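An afternoon at the Zindovgate workshop: the arm, the grey board and a lot of tea

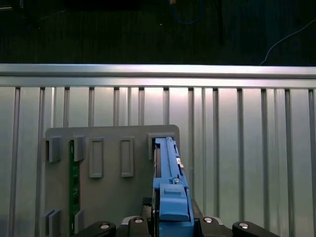 Mihret Mekonnen

I'd been meaning to get over to Zindovgate since before Christmas, and in February I finally did it. It's a shared workshop in an old dairy building, two floors, with woodwork and bikes downstairs and everything with a plug on it upstairs. I went for the robot arm, because Mehrangiz Rostami has been posting about her build on our club list for months and I wanted to see it moving with my own eyes before I spend any money on mine.

Getting there first, for anyone tempted. I took the 97 bus from the station and got off one stop too early, which meant a walk along the bypass in drizzle. Stay on until the garden centre! The door is round the side, there's a keypad, and you have to ring 7 and wait for someone to come down. I'd arrived at two and the bike people let me in, gave me a mug and pointed at the stairs.

Mehrangiz was already hard at it with her sleeves rolled up. She calls the whole build Feyisa, arm and bench and board together, and she's been at it on and off for 7 months. I'm used to seeing these things at fairs, where they wave at you and pick up a foam ball, so it was lovely to see one being asked to do something fiddly. What she wants is for it to take a part, find the right holder on a board and put the part in upright, and then do it again, and again, without her standing over it.

The board is the bit I'd really come for. It's a flat grey plate with rounded corners, stood up in front of a ribbed metal wall, and it has all sorts of holders and slots on its face. A green circuit board stands on edge between slot brackets on the left. Next to those are two tall empty frames, and then at the top right there's a box-shaped holder, and that's the one the long blue printed part goes with. I liked the blue part enormously. It's slim at the top with grooves running down it, and it gets properly chunky lower down where the fingers have it. It's even got a little white label on it, and a screw just under the label.

I asked why she hadn't gone for something easier, a peg in a hole say, and she laughed and said she'd done pegs all last summer and was sick of them. A slot is a different sort of problem. With a round peg you only have to be over the hole, but with a slot you have to be turned the right way too, and if you're a whisker out the part catches on the lip and the whole arm starts leaning on it. She has it set to give up and back off when it feels too much push. I heard that happen a few times during the afternoon – there's a sort of sigh from the motors and it lifts away and thinks about things.

The arm itself she bought second-hand from Vorkano, who were clearing out a training room. The fingers are black with a pair of inner pads, and we spent ages talking about pads (I have strong feelings about pads, as anybody on the list will tell you). Mine at home are too soft. They hold beautifully and then everything tips, because the rubber gives as soon as the part touches anything. She let me squeeze a spare pair and they're much firmer than I'd have dared to use. I've written the supplier down, Viltton, and I'll put the details on the list once I've found the scrap of paper.

Then we got on to light, which I hadn't expected to find so interesting. She's got hers coming mostly from above, so the rail along the top of the metal wall shines like anything and the lower part is a good deal dimmer. Grey holders on a grey board aren't the easiest thing to pick out, and she told me she'd thought of painting the edges white but felt that was cheating. I said I'd cheat in a heartbeat. She's keeping it grey for now.

There was a tea break at half past three, with a very good date cake, and I got the tour of the rest. The print corner is bigger than ours and far better ventilated. I was jealous of the drawers too, all labelled in the same handwriting. Downstairs somebody was steaming a chair leg into a curve and I'm afraid I stood and watched that for far too long.

Back upstairs, Mehrangiz showed me her log. She writes every attempt in a school exercise book, in pencil, with a tick or a cross and a word or two about what went wrong. The last line when I looked was number 1053. Lots of the crosses say "twist" next to them, and a fair few just say "me", meaning she'd put something back in the wrong place. I keep mine in a spreadsheet and I never look at it, so I've bought an exercise book.

She let me have a turn at steering by hand before I left. It's much harder than it looks! You get the height right and the turn goes off, you fix the turn and you've drifted sideways, and all the while you're holding your breath as if that helped. I've got a new respect for anyone doing this on a weeknight after work.

A few practical bits. Visitors are welcome in the afternoons if you message first, it's 2 pounds in the tin for tea and electricity, and there's no lift, so shout if the stairs are a problem and they'll bring things down where they can. Wear a jumper, the upstairs heater is more of an ornament. Mehrangiz is hoping to have a second board ready by the spring with the holders in a different order, and I've already asked if I can come back for it. If anyone from our lot wants to share a car, let me know and I'll bring the flapjacks.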